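Stosthorpe 旧物利用季一月启动 “再用一次”社区计划扩至全镇

新闻稿 可即时发布

(Stosthorpe,一月)由 Ekus 社区生活中心主办、家居用品修补社 Bech 协办的“再用一次”计划,本月起在 Stosthorpe 全镇铺开。去年试行只做了河东一片,今年加上河西和老车站一带。报名免费,不限年龄,住在镇外但在镇上工作、上学的也可以来。

去年试行期间共登记交换物品 2,978 件。以厨房用品和小件家居摆设最多,书籍其次,衣物本来不在范围内,但还是收到不少,今年索性正式开放。大件家具仍不收,场地放不下。

今年的主要变化:

交换点增至两处。一处在 Ekus 中心一楼侧厅,一处在老车站候车室。两处物品不互通,在哪里登记就在哪里领取。侧厅早上十点开门,下午四点关;候车室只开下午。午休时间照常有人。

登记改为一张卡。以前要填表、领号、再填一次,很多居民反映太麻烦。现在一张卡写清楚品名、尺寸、有没有缺损即可,卡挂在物品上,换走时交回柜台。缺损请照实写,杯口有磕碰、瓶盖不见了,都没有关系,写上就好。

修补台常设。Bech 派出师傅驻场,可处理松动的把手、脱线、开胶、掉漆等小毛病。电器一律不修,插头也不修。陶瓷粘补后只作摆设用,不再盛食物,这一点师傅会当面说明,请各位配合。

空瓶空罐单独收。饮料瓶、油瓶、洗涤用品瓶请倒空冲净,标签不必撕。带深色标签的大瓶子剪开可作花盆、漏斗、米勺,二月的手工课会用到,多多益善。玻璃瓶另放,不要和塑料瓶混在一个袋子里,去年有人因此划到手。 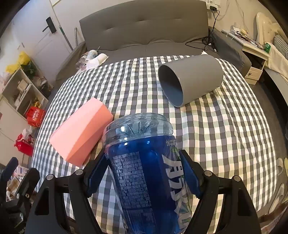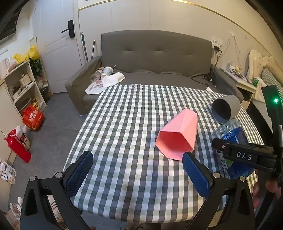
图:格子桌布上的蓝标签大塑料瓶。第二张中另有粉色六角形器皿和灰色杯子。

手工课安排:二月开课,每班两小时,内容包括塑料瓶改花盆、旧桌布改购物袋、单只杯子改烛台。材料由中心提供,自带也欢迎。十岁以下儿童须有大人陪同,剪刀和锥子由老师统一保管。课程名额有限,先到先得,暂不接受电话留位。缺席两次的,名额让给候补。

为什么做这件事?主办方的想法很简单。镇上每年搬家季过后,垃圾站旁总堆着一批还能用的东西,杯子、花瓶、托盘、收纳盒,淋过一场雨就真的成了垃圾。与其这样,不如提前有个地方放。去年不少居民是来送东西的,走的时候手里又多了一件,这也没什么不好。

“我们不追求数字好看,东西有人用就行。”Ekus 社区生活中心在一份书面答复中表示,“今年希望把老车站那边带起来,那边住户多,以前来一趟中心要转两次车。”

Bech 方面则表示,修补台去年最常见的问题是把手松动,其次是布料开线,大部份当场就能弄好,需要留下过夜的会开收条,凭收条来取。收条遗失的请带证件,柜台可以查底单。逾一个月未取的物品转入交换架,不另行通知。

经费方面,本计划由 Evodico 小额社区基金资助,用于场地、卡片印制及手工课材料。修补台工时由 Bech 承担。活动不设售卖,场内也请勿私下买卖,发现后会请当事人把东西带走。

卡片首批印了 1,000 张,用完再印。两处交换点柜台均可领取,每人一次最多领十张,学校和团体可另行联系多领。

不收的物品:药品、化妆品、开封食品、刀具、打火机及燃料、儿童安全座椅、头盔、枕头被褥、任何大件家具。拿不准的先问柜台,不要直接放在门口。门口夜里没有人,放了就等于扔了,隔壁商户去年已经投诉过。

交通:Ekus 中心门前停车位很少,建议步行或坐公车到河东市场站下,走三分种即到。老车站候车室从南门进,北门施工中,四月前不开。轮椅和婴儿车两处均可通行,候车室的坡道在南门左侧。

常见问题补充几条:

可以只送不换吗?可以。
可以只拿不送吗?也可以,每天限两件。
送来的东西没人要怎么办?架上放满一个月,由主办方处理,能拆的拆作手工课材料,其余送回收站。
可以指定给某人吗?不可以,请自行转交。
可以预先看看有什么吗?暂时没有网上目录,两处柜台旁有手写清单,每天下午更新一次。

媒体采访与拍摄:请提前两个工作日与 Ekus 社区生活中心宣传组联系。拍摄以物品和场地为主,如需拍到居民请先征得本人同意,手工课上的儿童须由家长同意。活动照片可在注明来源后使用。

关于 Ekus 社区生活中心
Ekus 社区生活中心位于 Stosthorpe 河东,提供场地租借、课程、长者午餐及课后托管等服务。

关于 Bech
Bech 是 Stosthorpe 本地的家居用品修补社,承接布艺、木器及小件家居用品修补,门店在河东市场后巷,活动期间照常营业。

联络:Ekus 社区生活中心宣传组,中心一楼服务台转。下午一点至两点电话可能占线,请稍后再播。

(完)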